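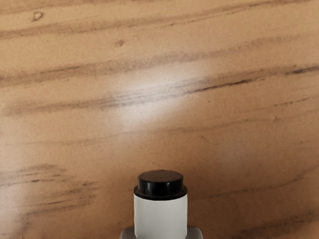

Jornside Holiday House, opening inspection before the season
Month: June
Inspected by: Achilleas Chrysikopoulos
Received by: Naa Yakubu

Marks: OK = good. R = repair needed. N = not checked.

ENTRANCE AND STAIRS

Front door lock, both keys: OK
The second key turns with some force. I put graphite in the cylinder, please do not use kitchen oil there.

Handrail, inside stairs: R
Two screws are loose at the upper bracket. I tightened them by hand but the plugs in the wall are old and they will come out again. Must be done before the first guests.

Stair light: OK

Doormat: R
The corner is turning up. Buy a heavier one.

SMOKE AND FIRE

Smoke alarm, ground floor hall: OK
Tested with the button, the sound is strong.

Smoke alarm, upstairs landing: R
No sound with the button. Changed the battery, still no sound. The date on the back is past, so the whole unit must be changed.

Fire extinguisher, kitchen: OK
Needle in the green part. The pin and the seal are in place.

Fire blanket: OK
It was hanging behind the aprons. I moved the aprons to the other hook. Please leave them there.

Escape window, back bedroom: OK
Opens fully. The bed was standing too near and I pushed it to the other wall.

WATER AND HEATING

Water meter at start: 939
I read it again after almost an hour with all taps closed and it had not moved.

Boiler: N
I am not allowed to open it. Katsaros has the service contract and they did not answer yet about the visit. Guests should not use it before they come.

Taps and shower heads: OK
All were run for 15 minutes, hot and cold. The upstairs shower gave brown water in the beginning, then clear.

Toilet, ground floor: R
The water continues to run a little after flushing. Not dangerous but it costs money.

ELECTRICAL

Main safety switch, test button: OK

Outlets, kitchen: OK

Outlet beside the bathroom door: R
The cover is cracked. I put tape over it and a note. Nobody should plug the hair dryer there.

Extension cord, living room: R
It was lying under the rug. I took it away and put it in the cupboard.

OUTSIDE

Terrace boards: OK
One nail was standing up, hammered down.

Gas bottle for the grill: N
The hose has no date that I can read. Ask at Zollau when you collect the new bottle.

Gate: OK

COMMENTS

Naa, the most urgent are the upstairs alarm and the handrail. I can do both in one visit if you order the alarm first. The outlet is for an electrician, I do not touch this.

Reply, N.Y.: Alarm ordered, and the electrician comes on the same morning as you, after 9. I will call Katsaros again. Can the toilet wait until July?

Reply, A.C.: Yes, it can wait. Close the small valve behind it when the house is empty.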